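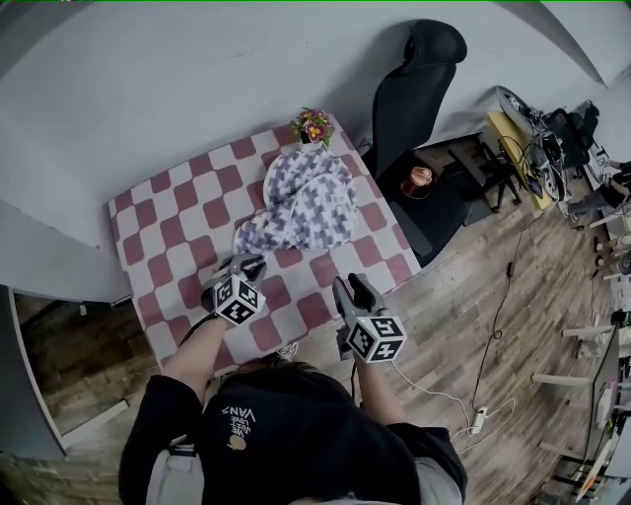
Cindance Track 2

Gripper tracking and episode software for handheld manipulation

Cindance Track takes the video from your cameras and the opening signal from your handheld grippers and gives you back clean six-degree-of-freedom trajectories, ready to train on. It reads the marker cubes, works out where each gripper was at every moment, lines everything up on one clock and writes it to disk. We've been building it for a long time and we still get a kick out of watching a pair of hand paths show up on the screen a moment after somebody puts the grippers down!

What's new in version 2

The cube solver is a complete rewrite. The old one treated every face as its own little marker and averaged the answers, and that was fine until a cube turned edge-on and the pose started to flip back and forth. The new solver fits the whole cube at once, using whatever corners it can find on any face, and carries the estimate through short gaps with the motion model. Two-handed cloth work is where you'll notice it most (sleeves, forearms and fabric all love to get between a camera and a marker).

Both hands now share one timeline. In version 1 you recorded left and right as separate streams and merged them later. Now they go into the same episode from the first sample, and if one side drops out, the gap is marked in the file so your training code can skip it or fill it, whichever you prefer.

Calibration is a lot quicker too. Wave a gripper slowly in view of the camera, turn it so each face gets a look, and the calibration window fills in as you go. When the bar turns green you're done. No printed board needed, although the board method is still there under Advanced if you like it.

The episode browser

This is the part people end up living in. Every recording shows as a row with the video, the two gripper paths and the jaw opening drawn underneath. Drag the ends to trim. Press T to tag, X to reject. You can sort by tracking quality, which puts the shakiest episodes at the top so you can look at those first and leave the rest alone. We tested it with a library of more than 2000 episodes and scrolling stays smooth.

Search works on tags, task names and notes. Saved searches update as new episodes come in, so a search for "fold, both hands, no gaps" will keep growing all week.

Working with Sabbagh

If you use our planner, Sabbagh, episodes open there directly. It checks every path against your arm's joint limits and shows you where a motion would be out of reach, with the trouble spots colored in red along the path. Some very natural human motions turn out to be miserable for a robot wrist, and it's much nicer to find that out before training. Sabbagh is a separate download but the same license key opens both.

Cameras and setup

Track works with overhead, head-mounted and gripper-mounted cameras, alone or mixed. Wide lenses are fine, including fisheye; choose the lens model in Settings before you calibrate. Patterned tablecloths, clutter and people in the background don't need to be cleared away, but glare on the cubes does hurt, so matte prints are best. The cube generator makes print-ready sheets in 11 sizes. Give each gripper its own ID set.

Export

HDF5, Zarr, and plain CSV with MP4. Field names can be remapped and saved as a preset. The Tosow viewer that comes with Track opens all three, so you can send an episode to someone without a license.

System

Linux or Windows, 64-bit. A graphics card is recommended for live preview and isn't needed for offline solving. Command line tools are included for batch jobs, and every button in the episode browser has a matching command.

Known issues in this release

Live preview may stutter with 6 or more cameras. Recording is not affected.
The CSV preset editor forgets column order when you rename a preset.
Projects made with the Grekby beta need to be converted once. Use File, Import, Older Project. The original is left as it was.

Licensing

One key covers one lab or team, on as many machines as you have. Updates within version 2 are included. Version 1 keys can be upgraded from the account page.

Downloads | Release notes | Cube generator | Contact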